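# Boîtes à couvercle clipsable et panier en fil métallique : comment ranger un petit frigo sans tout perdre au fond ?

**Cleltberg**, samedi 8 mai 2021

Bonjour à toutes et à tous,

Je viens d'emménager dans un studio avec un frigo « table top » de 197 euros (le moins cher du magasin, je l'avoue) et je cuisine beaucoup le dimanche pour la semaine. Résultat : les restes s'empilent, je ne retrouve rien, et hier encore j'ai jeté des lentilles dont je n'avais plus le moindre souvenir. J'ai deux clayettes en verre et un bac à légumes, plus la porte, où je ne peux guère mettre que le lait et la moutarde.

Est-ce que vous utilisez des paniers dans le frigo ? Et pour les boîtes, vaut-il mieux du rond ou du carré ? Ma mère ne jure que par le rond parce que ça se lave mieux, mais j'ai l'impression de perdre toute la place dans les coins. Merci d'avance pour vos conseils, même les plus évidents, je pars vraiment de zéro !

---

**Dimska**

Bonjour Cleltberg, et bienvenue dans le club des petits frigos (j'ai vécu six ans avec le mien, on s'y attache) !

Pour la forme, je vais contredire votre maman avec tout le respect que je lui dois : prenez du carré à coins arrondis. Ça se cale bien l'un contre l'autre et l'éponge passe quand même partout. Choisissez surtout un seul format et tenez-vous-y, quitte à donner les boîtes dépareillées qui traînent. Les couvercles deviennent interchangeables, et ça, le soir quand on est fatigué, c'est un bonheur.

Pour le panier, oui, mille fois oui, et plutôt en fil qu'en plastique plein, l'air froid circule mieux. Mesurez la profondeur de la clayette porte fermée, j'ai eu la mauvaise surprise une fois. Chez moi le panier sert de tiroir : je le tire vers moi, je prends ce qu'il me faut, je repousse.

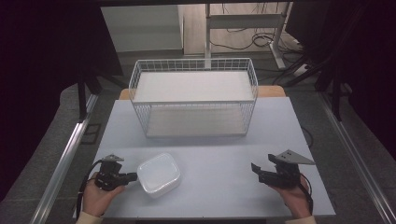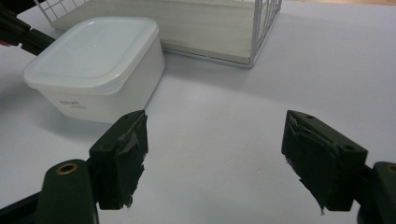
Boîte carrée à couvercle et panier en fil blanc, donc, c'est le genre de choses dont je parle.

### Ma routine du dimanche soir

- Je sors tout ce qui reste et je passe un coup d'éponge au vinaigre blanc sur les clayettes.
- Je laisse refroidir les plats avant de fermer les boîtes, mais jamais plus de deux heures sur le plan de travail.
- J'écris le plat et le jour sur un bout de ruban de masquage. Les étiquettes du commerce laissent de la colle, je n'en achète plus.
- Le plus ancien va devant, le plus récent derrière.
- Ce qui ne sera pas mangé avant mercredi part au congélateur, en portions d'une personne.

Et pour les lentilles, ne vous en voulez pas, on en a tous jeté ! Les miennes finissent maintenant en salade avec une échalote et une bonne cuillère de moutarde, la vôtre est déjà dans la porte.

---

**Mizuno**

Du carré aussi. Pas de panier chez moi, ça prend de la hauteur.

---

**Sandton**

Bonsoir, je me permets d'ajouter mon petit grain de sel, même si Dimska a déjà très bien répondu.

Faites attention à ne pas coller les boîtes contre la paroi du fond : sur ces petits modèles c'est souvent là que ça givre, et j'y ai perdu de très beaux radis. Je laisse toujours deux doigts d'espace. Pensez aussi à un thermomètre de frigo, ça coûte trois fois rien, et réglez pour être à 4 °C sur la clayette la plus froide.

Autre chose, pour les sauces tomate et les currys, je préfère le verre. Le plastique se teinte en orange et on a beau frotter, mettre au soleil, essayer le bicarbonate, il en reste toujours un peu. Gardez le plastique pour le riz, les crudités et les fromages.

Quant au panier, je lui ai trouvé un usage un peu différent : j'y mets tout ce qui doit être mangé en premier, et mon mari et les enfants savent qu'ils peuvent y piocher sans demander. En juillet, quand il fait chaud et que personne ne veut cuisiner, on dîne parfois entièrement là-dedans. Bon courage pour l'installation, et redites-nous ce que vous avez choisi !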